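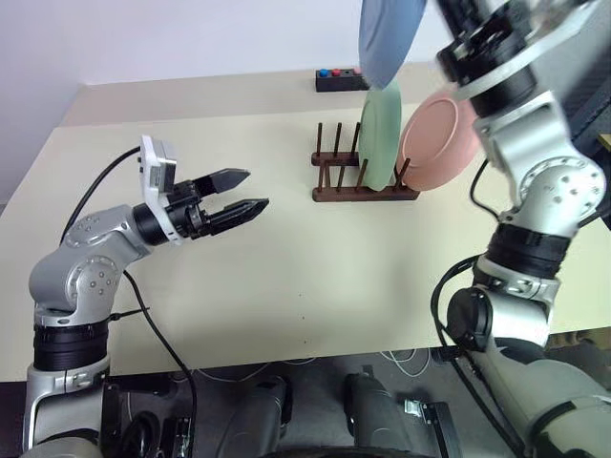
At the Surby robot club, kids learn how a machine does a job most people do without thinking. This term the job is putting plates in a dish rack. The club's robot has two arms, and each arm ends in a gripper, which works a bit like your thumb and one finger. The wooden pegs on the rack leave narrow gaps, so a light blue plate has to be tilted the right way before it will fit. If it's too far to one side, it bumps a peg.

How does a robot learn this?

It needs practice, just like you do. Ross Dow, who runs the club, says one good try isn't enough. The kids have a goal of 1000 tries by November. After each one, they write down what happened:

Did the gripper hold on?
Did the plate go between the pegs?
Did it stay standing?

Plates of different colours are easy to tell apart, so the notes are quick to write - "pink fell over" is fine.
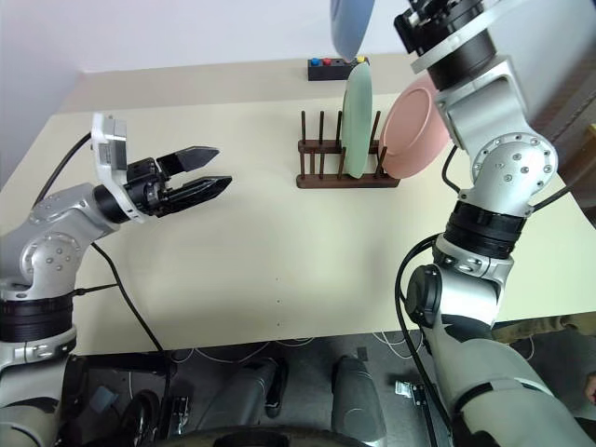

Try it at home

Ask an adult for a plastic plate and a dish rack. Pick up the plate using only your thumb and one finger, then put it in the rack. Now try it with your other hand. Which part was hardest? Write it down and try again.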